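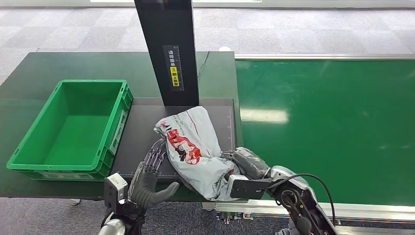
Re: [larnside-dev] contact retry on soft items

From: Ebuka Uzor
To: larnside-dev
Date: 7 August 2021

Hi all,

On Thursday the Drolham team wrote:

> We still see the planner give up on bags. It asks for a
> grasp pose, the bag sags, the pose is stale by the time
> the fingers close, and the whole task aborts. Is anyone
> working on this, or should we patch it on our side?

Please don't patch it yet, I have a branch! It's called soft-retry and it does what I wanted Larnside to do from the start. The planner no longer throws the task away when the segment mask moves. It keeps the arm where it is, asks perception for a fresh mask, and replans only the last 54 mm of the approach. Everything before that stays cached, so a retry costs you 300 ms and you don't sit through a full plan again.

Two-arm grasps on a crumpled plastic bag are my favorite test for this, because each side changes the shape the other side is aiming at. The old code treated the hand and the gripper as two separate goals. Now they share one object state — whichever side touches first publishes the contact, and the other one waits for it.
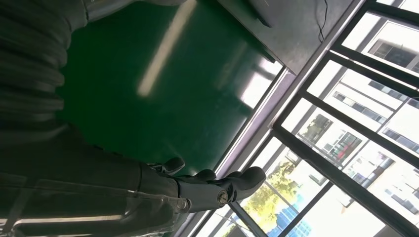 The wait is set by contact_hold in the task file. I left it at 3 cycles. If you drop it to 2 you get a snappier second grasp, but the mask can lag behind and you'll see the "stale contact" warning in the log.

Still to do:

- wrist camera masks are not merged with the head view yet
- the Edet replay tool can't read the new contact messages
- joint limits are checked twice on a retry (harmless, but ugly)

Kendisard folks, your config loader should work as it is, but I'd love a bug report if it chokes. I'd like all of this in the November release, so logs from odd, floppy objects are very welcome, failures most of all!

Ebuka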